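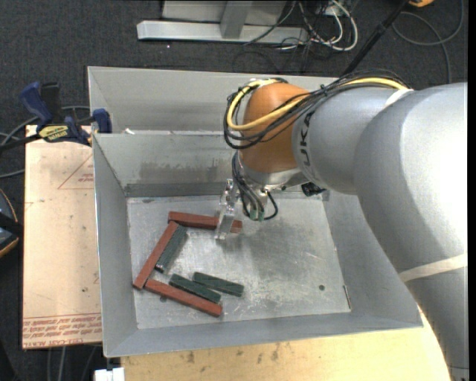
Reddish-brown and dark green blocks in a gray metal bin.

Rikness: what people call colors when you let them type whatever they want

Hi! Rikness is a table of color names in everyday English. I showed people a plain square of color, gave them a text box, and wrote down what came back. No dropdown, no list of approved names. There are 3172 answers in it from 50 people, covering 451 different swatches, and I've had far too much fun reading them.

It began as an argument in my kitchen about whether a certain paint was "brick" or "rust" (it's rust, I'm not taking questions). I went looking for a list of the words regular people use and mostly found paint company names, the kind where a beige is called something like Quiet Harbor. Lovely, but I've never heard anyone say that out loud.

What's in the folder

answers.csv is the main file, one row per answer
swatches.csv has the hex code for each swatch
merged.csv has the same answers after I fixed typos and folded spellings together
notes.txt is me thinking out loud, skip it if you like

Columns in answers.csv

person: a made-up code, p01 and so on
swatch: matches the id in swatches.csv
answer: exactly what they typed, capital letters and all
seconds: how long they took to hit enter
screen: phone, laptop or other, as they reported it

Sometimes seconds is blank. My timer broke for part of July and I didn't notice until Oksana Boiko asked why everyone had suddenly become instant.

How the swatches were picked

I drew 2000 random colors, tossed the ones that looked the same to me side by side, and kept going until I got bored of staring at teal. So yes, my eyes are baked into this. The darker greens got thinned out more than they should have, and I'd love to add some back. Reds and browns are in much better shape, probably a side effect of the kitchen argument.

Cleaning up

Zoia Vakulenko and I went through the answers separately and then compared. "Grey" and "gray" are one word in merged.csv. "Dark green" and "deep green" are still two, even though Zoia made a pretty good case for joining them. "Olive" and "army green" stay apart too. If somebody wrote a whole sentence (one person gave me "the couch at my aunt's place") I left it alone in both files. Names of real people got swapped for the word NAME.

Things to watch out for

Everyone used their own screen, so brightness is all over the place. I didn't test anybody for color blindness, and I didn't ask. Most of the people are friends, or friends of friends, which means you'll see a suspicious amount of knitting vocabulary. Please don't use this to claim what English speakers in general call a color! It's a small pile of opinions and I like it that way.

If you want groups instead of raw words, Arsen Kravchuk wrote a little script called Clustden that sorts similar answers together. It lives in the tools folder and needs Python and nothing else. It still puts "salmon" with the fish words if you feed it a food list as well, so don't do that.

Using it

Take it, chop it up, put it in a class or a silly quiz. A link back would be nice. If you find a mistake, open an issue and paste the row, including the person and swatch codes so I can find it.

Next up is a batch of browns, plus those missing greens.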